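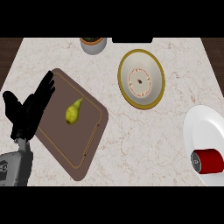
**Jerberg benchtop pack now open for trial licences**

Jerberg, the kitchen scene pack for the Tivolex simulator, is out of closed testing and can be licensed by any group on the mailing list. We have been using it since February for grasping and placing work with multi-fingered hands, and these are our notes for members thinking of signing up.

The pack gives you a marble benchtop with a set of loose kitchen items: fruit, a cutting board, a bowl, a plate and a few other pieces. Items can be swapped in and out between runs, and the start positions are drawn from a config file. We set up 200 start layouts in an afternoon, mostly by editing one file and leaving the machine to it. Layouts that put an object partly inside another are rejected at load, which saved us a fair bit of checking.

The task we ran most was a simple one. Pick up an item of fruit, move it to the bowl, let go. Most of our failures came at the letting go, when a fingertip dragged on the fruit and pulled it back towards the rim. Lowering the fingertip friction helped, but then the grasp got worse, so we ended up with separate settings for each stage. 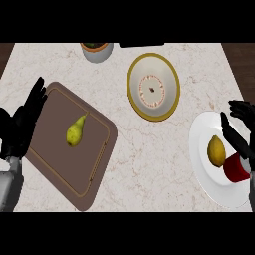

*Two-arm setup on the marble benchtop, with a pear on the board and a lemon on the plate.*

Running 2 arms is supported from the start and doesn't need a separate licence. Each arm takes its own controller, or one controller can drive both. Collision checking between the arms is switched off by default – turn it on before you do anything else. Our first batch had to be thrown out over this.

Some things to know before you apply:

- The fixed camera view shows the near part of the bench well and the far edge poorly. If your task needs the back row of items, add a second view.
- Textures load slowly the first time. After that they're cached.
- The Văduva hand model is included. The Jidano model is a separate download and needs its joint limits entered by hand.
- Export is to the standard Tivolex log format only. A converter is promised for the next release.

Trial licences run for 80 days and cover 2 machines. Scenes you build during the trial stay usable afterwards if you move to a full licence, but they can't be opened without one.

To apply, use the form on the members' page and list the hand model you plan to use. Our config files are in the shared folder under "benchtop" and you're welcome to copy them. The friction settings in there are the per-stage ones mentioned above.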